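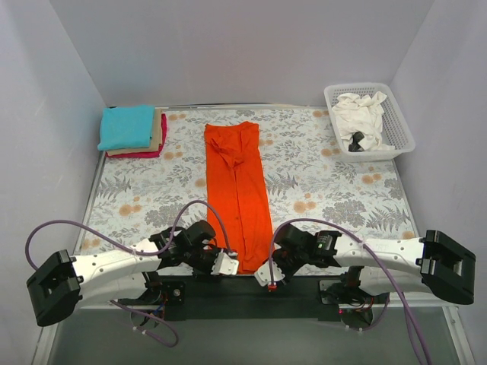 Gumaro Valdovinos

About us

Statlow is a wash and fold laundry. Drop off, pick up, pickup at your door if you're inside the route. We also do shirts, table linens, bedding, and a small amount of mending (buttons, hems, nothing fancy). Thats most of it. The rest of this page is for people who like to know who has their clothes.

How it started

January, a rented storefront with one working sink. I had been managing linens for a banquet hall, Christos Psarras was pressing shirts at a dry cleaner two streets over. We had the same complaint. Clothes went out clean and came back folded badly. Creases across the chest, collars smashed flat under the pile. People went home and ironed what they had already paid us to iron.

So we opened a place where folding gets as much time as washing. First month we did 13 orders. One was Christos's mother. She paid full price and sent back a pillowcase.

The name comes from the building. It said Statlow over the door when we signed the lease, left over from a hardware supplier, and a new sign cost more than we had. Still the same sign. One day.

Who we are

Christos runs the folding tables and trains everyone who works at them. Cor Vandenberghe does the wash floor: sorting, stains, temperatures, machines when they quit. Cleiton Fagundes drives the route and knows every dog on it. Prodromos Kourkoulas is the counter in the mornings and mending in the afternoons. I do the books, the phone, this page, and the tables when we're behind.

We're behind a lot in the fall. If you call and it rings forever, I'm folding. Leave a message.

How we fold

Customers ask. Schools ask too, for their life skills classes, so writing it down once.

Shirts with buttons. Button the top one, the middle one and the second from the bottom. Face down on the table, smooth from the collar toward the hem with the flat of your hand. Side in, sleeve back down along the fold, other side the same. At this point you have a long strip. Turn it over and look before you go further. Placket straight down the middle? Collar lying right? An orange shirt stretched out lengthwise on leaves and flowers, bunched up at the collar, is a shirt that still needs a minute. Open the collar, run a thumb under it, lay it again. Then up from the hem in halves or thirds depending how tall your shelf is.

Most people skip the look. They get to the strip, feel like they're done, and fold the collar creases right in.

T shirts. Same thing, no buttons, faster. We fold to a rectangle with soft edges. No sharp crease down the front, please. If you want them rolled for a suitcase write ROLL on the tag.

Sweaters. Never hung here, ever. Sleeves across the back, one fold up. Heavy ones get packed by themselves.

Pants. Seam to seam, then thirds. Jeans in half and half again. Dress pants go on a hanger unless you say so.

Fitted sheets. Yes we can. No, it isn't perfect. Corners tucked in corners, then we make it a rectangle by force. Christos has a demonstration for this and will give it to you at the counter whether you asked or not.

Towels. Thirds the long way, then in half. Tell us if your shelf is narrow and we'll do them in quarters.

Socks. Paired and folded over once at the cuff. We don't ball them up, it ruins the elastic. Singles come back to you in a little paper bag, marked. We keep nothing. If a sock is missing it is in your house, or in the leg of something.

Which brings up the basket. Before an order goes out, somebody empties the basket all the way and shakes out whatever is in it. Something small and dark tucked in the folds of a white cloth is very easy to miss. And if it gets missed before the wash you've got a different problem, and Cor has to be told. So baskets get checked twice, once coming in and once going out. We like the plastic kind with holes in the sides because air gets through, and you can rinse them.

Stacks

Biggest and flattest on the bottom. Same width all the way up if the clothes allow it. Folded edge facing out so you can pull one piece without wrecking the rest. Three to a stack on the table while we're working, taller once it's all going in the bag. Turquoise on beige on pink, we don't care, color order is not a thing here. Some customers like everything sorted light to dark and we will do it if it's on your tag. One family on the route has us stack by kid. Fine too.

A stack that has slid a little to one side gets squared up before wrapping. Two hands, tap tap. Takes a second.

Tables

We get asked about the surfaces. White walls, good light, pale background under the clothes. You can see lint on it, you can see a stain that didn't come out, you can see a loose button. Leaf prints and peach orange flowers are what I like under a bright shirt. Cor thinks it should all be plain white. We've had this argument since the start and I'm the one writing the page.

Whatever you use at home, clear it first. Clean clothes on one side, whatever you're folding in the middle, basket on the other side. Stuff moves across in one direction. If you're reaching over the finished pile to get to the basket you'll knock the pile over. Not today maybe.

What we wash with

Vindon liquid for the regular loads, unscented. Vuren for whites and table linens, it's stronger and we measure it. No softener unless you ask. No dryer sheets at all, Prodromos gets a rash. Bring your own detergent if you want, label the bottle, we'll keep it on the shelf under your name.

Stains: point them out. Put a safety pin or a bit of tape next to the spot. We can do a lot with a stain we know about and not much with one that has already been through the dryer. Tell us what it was too, even if embarassing. Wine, grease and ink all want something different.

The route

Cleiton goes out in the morning and again late afternoon. Bag on the porch or with the front desk, tag filled in, phone number we can read. The tag is the important part. He can't take a bag without one, we had two identical blue bags once and it was a long day for everybody.

Minimum for pickup is 3 bags or one comforter. Drop off has no minimum. People bring in a single shirt before a job interview and we do it while they wait if the press is free.

Business accounts

Restaurants, a couple of salons, the Panagiotou guest house up the hill. Panagiotou was our first real account and they still send everything: sheets, bath mats, robes, the napkins from breakfast. They taught us to count in and count out in front of the customer. We do that now for every business order, written slip, both sides sign.

Last year the shop put through 4,000 orders, which I had to add up twice. 1,327 of those were from the route. The rest walked in the door. For five people and one storefront that's plenty, and we're not looking to open a second one, so please stop asking Christos, he gets ideas.

Folding classes

Small, at the back tables, after closing. Bring a basket of your own clean laundry and go home with it folded. Mostly we get people moving out for the first time, a few parents with a teenager in tow, one man who came four times because he liked it. Shirts first, then towels, then the fitted sheet if there's time and everyone is still in a good mood. Kids welcome if they can see over the table. No charge if you're a customer, otherwise put something in the jar.

Working here

Sometimes we need people. Folding is standing work and your feet will hurt until you get decent shoes. You start on towels. Then T shirts. Button shirts when Christos says so and not before, he held me on towels for two weeks and I own half the place. We pay for training hours and lunch is at the table in back, together, phones wherever you like.

If you can sew on a button so it stays on, mention that first.

If something goes wrong

It does. Come in or call, bring the piece and the slip if you have it. If we shrank it or lost it we pay for it. If a fold bothers you we'll refold it at the counter and mark your tag so it gets done your way next time. No hard feelings, plenty of our regulars started with a complaint.

Prices are on the board at the counter and on the other page. They changed this summer, the old printed list with the green border is no good anymore, throw it out.

Page updated 25 August 2021. Hours are on the door and on the answering machine, the machine is usually more up to date then the door.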